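Das Bett als Zwischenlager

Wer umzieht, packt zuerst das Bett aus. So steht es in fast jedem Ratgeber, und so hat es auch Veronika Bárány gemacht, als sie im Januar ihre Wohnung in Clornell bezog. Matratze auf den Rahmen, Laken darüber, fertig. Die Kartons kamen später dran, manche bis heute nicht.

In den folgenden Wochen wurde das Bett zu dem, was in kleinen Wohnungen jedes Bett wird: zur größten freien Fläche im Haushalt. Wäsche wird dort sortiert und gefaltet, Kartons werden abgestellt, und was auf dem Regal daneben keinen Platz findet, liegt auch bald darauf. »Ich habe einen Tisch«, sagt Bárány, »aber der ist 90 Zentimeter breit. Ein Handtuch bekomme ich darauf gefaltet, eine Decke nicht.«

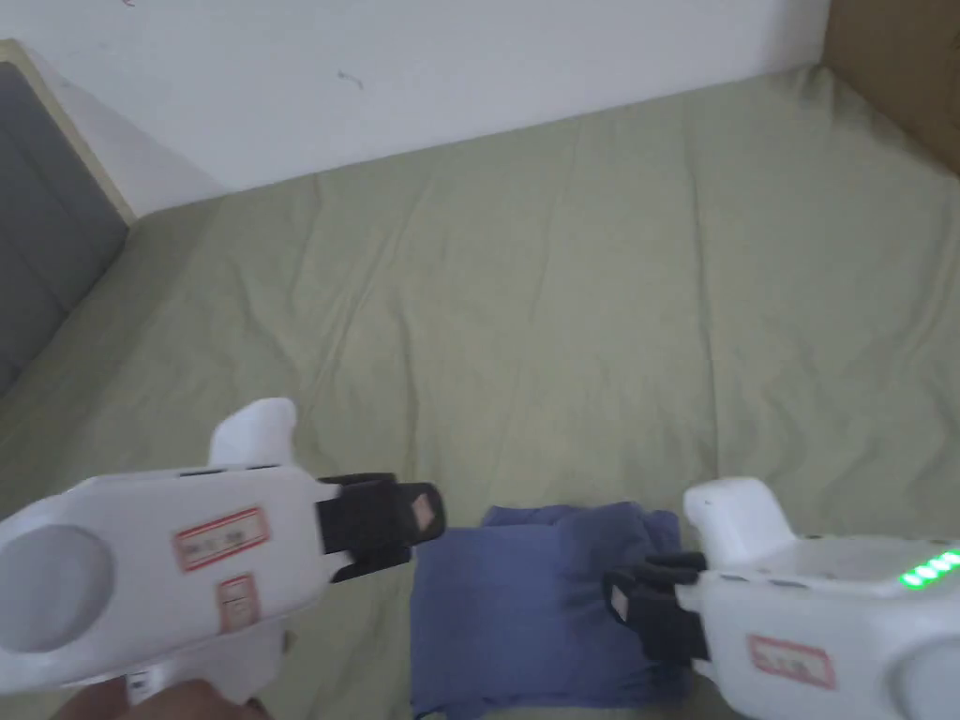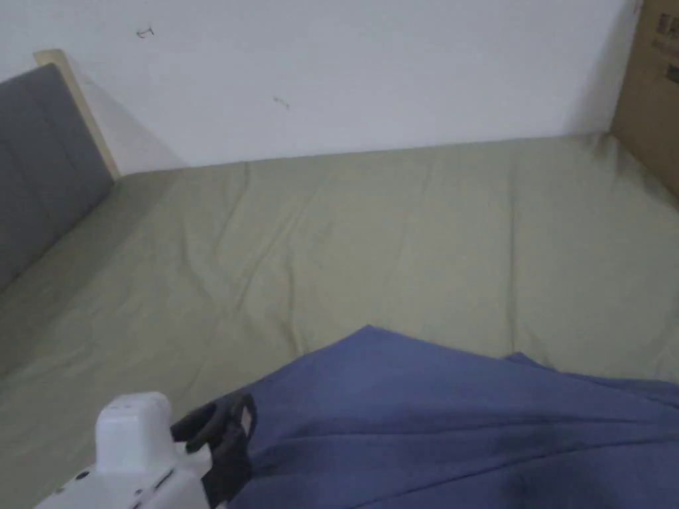
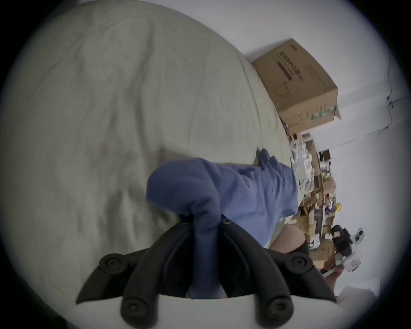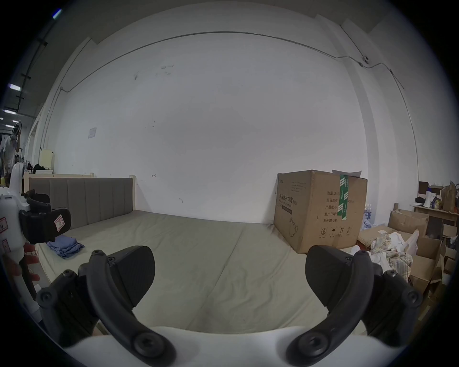

Etelka Vincze führt in der Stadt ein Geschäft für Bettwaren und kennt das Thema aus Gesprächen mit der Kundschaft. Sie rät zu gedeckten Farben. Salbei und Oliv verkaufen sich bei ihr seit zwei Jahren besser als Weiß, dazu passe fast jedes Blau. Gegen Falten im Laken helfe vor allem die richtige Größe. Ein Spannbettlaken, das für eine höhere Matratze geschnitten ist, liege nie glatt, egal wie oft man es nachzieht. Bügeln hält sie für Zeitverschwendung.

Beim Falten selbst gehen die Meinungen auseinander. Vincze legt große Stücke erst der Länge nach zusammen, streicht die Luft heraus und faltet dann in Dritteln – immer auf einer glatten, festen Unterlage. Zane Org, der früher in der Wäscherei Konstead gearbeitet hat, beginnt an den Ecken und arbeitet im Stehen. Auf einer weichen Matratze, meint er, rutsche alles weg. Man solle dann wenigstens die Bettdecke beiseiteschieben.

Bárány hat beides ausprobiert und faltet inzwischen wie Vincze. Blaue Sachen kommen auf einen Stapel, alles andere in die Kommode im Flur. Für die restlichen Kartons hat sie sich bis zum Frühjahr Zeit gegeben. Ein Regal von Orbán ist bestellt, zwei Meter hoch und schmal genug für die Ecke neben der Tür.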